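Do robots have to follow rules?

You have rules at home, and I bet you have a few more at school. No running in the hall, wash your hands, that sort of thing. Robots have rules too, and people like me help write them. I work at a company called Prinis, where I spend a lot of my day thinking about how a robot could mess up. It's a pretty fun job!

Some rules are for the people. Before anyone turns on our robot Dotus, they tie back long hair and take off dangly bracelets. They also have to know where the big red stop button is. If you push it, Dotus freezes - right away, even in the middle of a job. Grown-ups test that button every morning at 8, and if it doesn't work, Dotus stays off all day.

Other rules are for the robot. Dotus has a speed limit, just like a car. With a person close by, it can't move faster than 25 centimeters a second (you can probably crawl faster than that). When everybody is behind the yellow line, it's allowed to speed up.
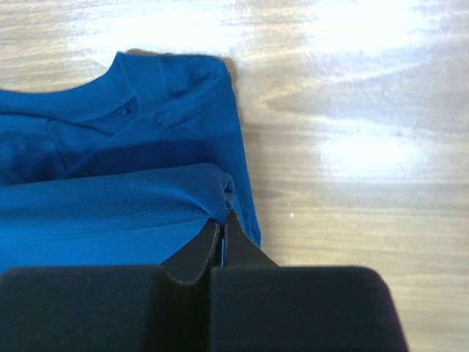

My favorite rules are the ones about gripping. A robot doesn't have fingers like yours, with skin that tells you "ouch" or "too tight!" It has to be told how hard to squeeze. Clothes are tricky because they flop and wrinkle, and no two piles look the same. With a blue shirt like this one, the two thin black fingers only need to close on a small bit of cloth down by the edge. Our rule says to take a little pinch and go slow, so nothing gets stretched or torn. Another rule says to clear the table first. Cups, scissors, your lunch - all of that goes somewhere else.

So who checks? At Prinis we have a list called the Huet list, and it has 132 questions on it. Can a hand get stuck here? What happens if the power goes out? Two people go through the whole thing, and they aren't allowed to peek at each other's answers. When they don't agree, we try it again.

Rules change, too. Our next robot, Drodix, will work near kids in a library, so I'm writing new ones for it right now. What would you put on the list?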